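Ticket 278 – right wrist pose jumps in shirt folding, gripper closes early
Project: Clorkum folding
Site: Cabanatuan
Status: open, workaround in place
Priority: high (arm safety stop tripped)

7 October 2024
Picking this up from the night log. Playback on the Drirport arm threw a safety stop 4 times, always on the same step, the pull after the grasp. Arm goes for the hem, gripper shuts short of the cloth, then the wrist snaps sideways and the force limit trips. No one inside the fence, no damage to the arm. One jaw pad scuffed.

First guess was the arm. Swapped the jaw pads, re-homed, ran the self test. All clean. So not the arm, or not only the arm. Went back to the recordings it was trained on. The close-in view is no help on timing, fingers are up at the top edge and there's mostly gray tabletop under them. You get the glove tips and a strip of yellow and thats it.

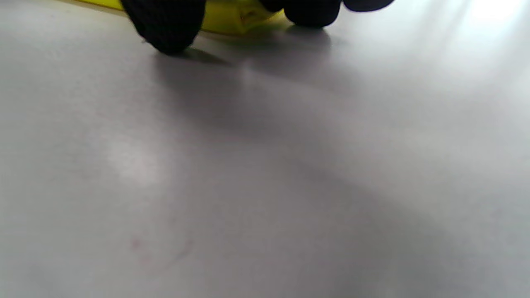 Page 2 of 6

Checked the tracking log against video. Right wrist position jumps for a few samples, then comes back. Left is steady. The jump lines up with the hand turning over to grab fabric, so either the tracker loses sight or the cable is tugging. Both wrist modules have cables going down toward the operator, not much slack in my opinion.

Tried so far:
– re-paired both controllers, no change
– new batteries, no change
– Cluso driver rolled back one version, jump still there but shorter
– right cable rerouted along the forearm with more slack, jump gone on flat shirts

Flat shirt test was the blue one, pressing with the left and gathering with the right. Good pose to check because the right hand has to close on the cloth.

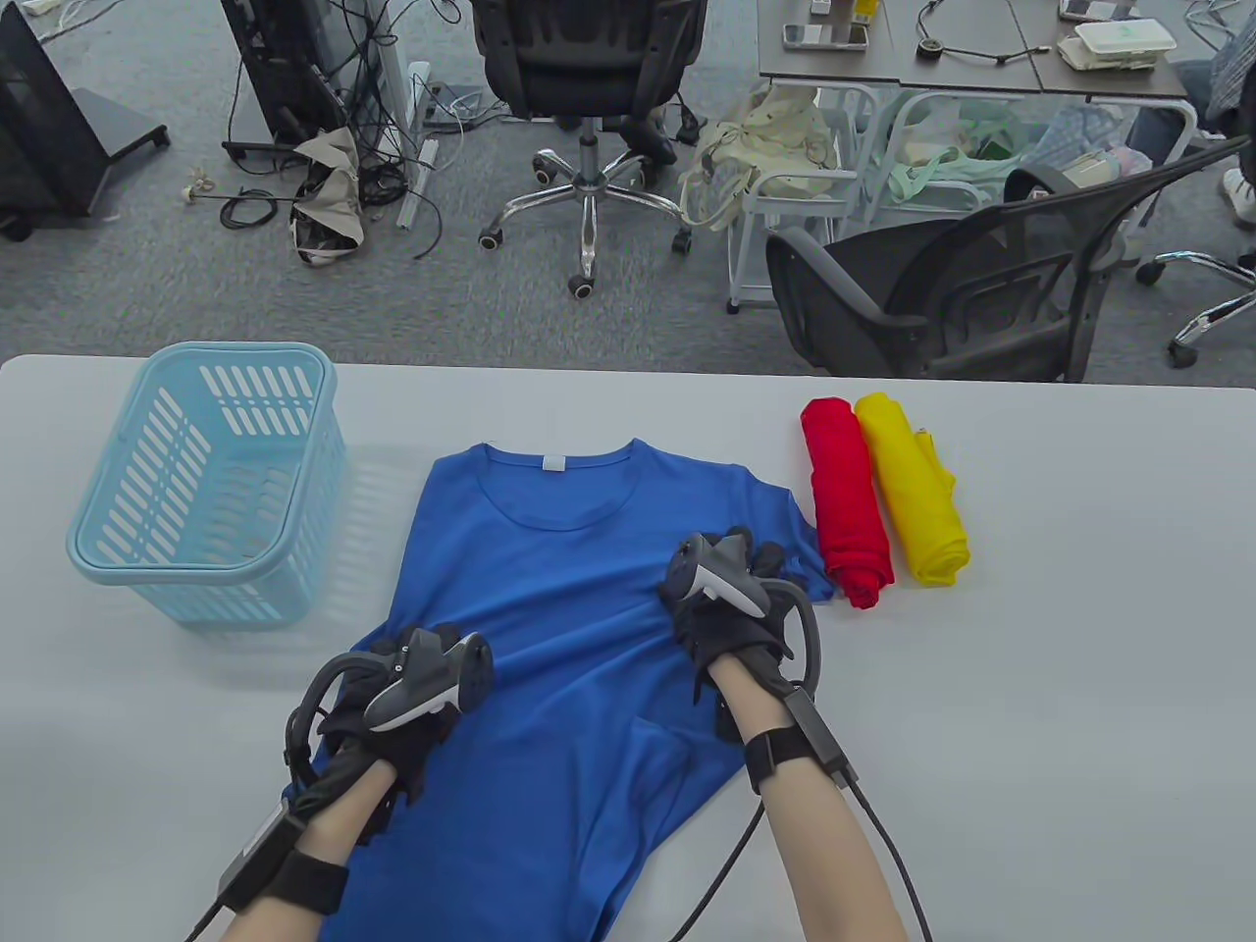
Can we keep recording while this is open?
Flat spreading only, and log every run against this ticket. No fold-up steps until the right side is clean.

Back to the jump. It still shows on the last fold, when both hands pinch the near corners and the bottom is about to come up. Controllers sit on the backs of both hands. Could be one blocking the other at some point, not confirmed. Cant judge the right cable from that view and I dont trust it yet. 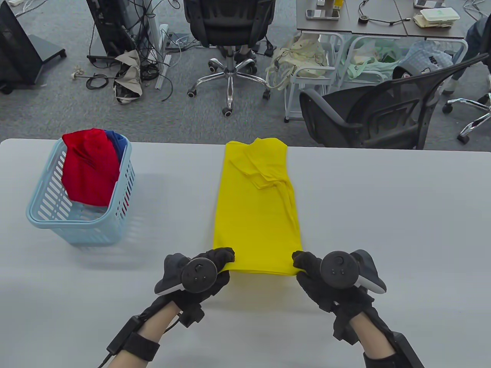 so what I want is a filter on the export side as well. Anything with a jump on the right wrist gets flagged and held out of training. Ran it on the last batch, 2,000 clips, 278 flagged (yes same as the ticket number, I checked twice). All of those are pulled.

Arm stays at reduced speed until retrain is done. Do NOT raise the force limit to get past the stop, somebody did that in February and we lost a gripper.

Next: second cable on order, retest the last fold with it, then replay on the arm with the fence closed. Cluso support has the logs, waiting on a reply. Will update here.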